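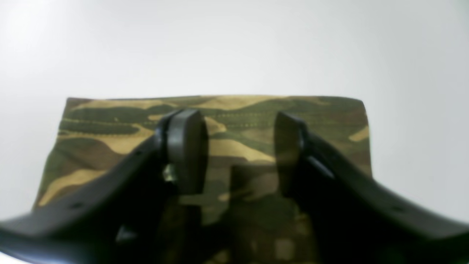

Chores Desk
Monday, September 7, 2026

Quick one this week, long weekend, half the inbox still unread.

So. Folding. Every time I write about floor robots or the dishwasher-loading thing I get the same note back: fine, great, when does it do the laundry. Fair question. I've been putting it off since June and the answer keeps moving on me, so this is where I think it stands right now and I reserve the right to be wrong by Halloween.

Short version: towels, sort of. Shirts, on a good day. Anything with a waistband, pockets, drawstrings, cargo flaps, a liner... no. Not at a speed you'd pay for.

Been reading through the Plasstead workwear trials, which are the ones I trust most at the moment, mainly because they publish the boring runs along with the nice ones. Two arms, a white table, a piece of clothing, go. They started with flat goods in the spring and have been working up to uniforms. Camo was on the list, and I'm glad. It's a nasty test for anything that finds its way by sight. You want a machine to pick out a hem and the whole print is designed to break up edges. Add a fold line that reads like one more dark blotch and good luck. I have trouble matching the legs on my own hunting pants and I've had a lot of practise.

The other headache is the tips. Two fingers that close. Think about what your hand does when you pick up a pant leg: you pinch, you feel it's two layers, you rub a little to get it down to one, you slide along till you hit the seam. Most grippers get the pinch. The sliding is where everybody is spending money. Round soft pads help some, wrist cameras help more, since the arm's own shoulder isn't blocking the view at the worst moment.
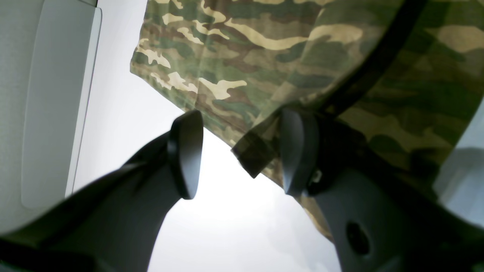
Hanging cloth is its own problem. On a table the fabric at least stays put. Lift it and every corner goes wherever it likes, a flap drops down that wasn't there before, and the plan you made a second ago is for a different shape. People handle this by giving it a shake. Shaking is hard! It's fast, it's messy, and the safety folks hate it in any room with a person in it. Rilby told me they dropped shaking entirely and went to dragging the piece over the table edge, gravity does the straightening. Slower. Works on towels. On uniforms they wouldn't give me a number, so draw your own conclusions.

Numbers I do have. Marín (industrial laundry, hotels and hospitals) puts a decent human folder at 2,000 flat pieces in a shift, and 4,000 across a folding line with a feeder machine doing the sheets. Those feeder machines have been around forever, by the way. Big dumb rollers. Nobody calls them robots and they beat every robot I've looked at, as long as you only ever give them rectangles.

The arms in the trials take 4 minutes on a pair of work pants when it goes well. A person takes well under one, while talking to me. And "when it goes well" is carrying a lot there, because a missed grab means let go, back off, look again, come in from another side. Watch enough of it and you start leaning in your chair trying to help.

What would change my mind:

A run of mixed clothes out of a real hamper. Inside-out sleeves, socks stuck in a pant leg, all of it. Every demo begins with the garment already laid out, and the laying out is most of the job.

One arm sharing the work properly with the other. Right now it's mostly take turns. One pins, one waits. You fold a bedsheet with somebody, you're both moving the entire time.

A price for the dull version. I don't need it to walk or have a face. Bolt it to a table in a laundromat, let it do towels overnight, tell me what it costs per pound.

On shop floors I'm more hopeful than on homes. Plunari makes uniforms and they only want the last 2 folds done, same size, same cut, all day. A job like that I can see working next year or so. Same garment, same table, somebody at the end of the line catching the bad ones. Your bedroom floor has none of those advantages, and mine has a dog on it.
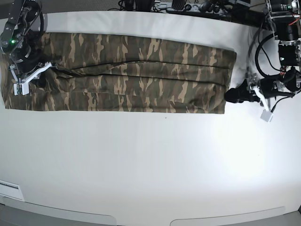 Bence Gál wrote in after last week's item to say I'm grading on the wrong thing. His point is that speed hardly matters at home, he'd happily let a machine take all night over one basket so long as it was quiet and didnt chew up the zippers, and that a slow folder is "still a folder, which is more than I can say for my kids." He also wants to know why they fold at all and don't just hang everything. Hangers, he says, you could solve by Christmas.

I don't buy the hanger part. Getting a collar onto a hanger with two fingers is a horrible little task, try it with tongs. But he's got me on speed, for home use anyway. If it runs while you sleep then 4 minutes a pair is fine, and the thing to measure is how often you come down in the morning to find it stopped on item one. I've asked Rilby and Plunari both for stall rates. Rilby said maybe. Plunari hasn't answered.

Next issue: window cleaning, the gutter thing if the rain holds off, and corrections to the mop table, where I had two of the columns swapped. Sorry. Several of you noticed.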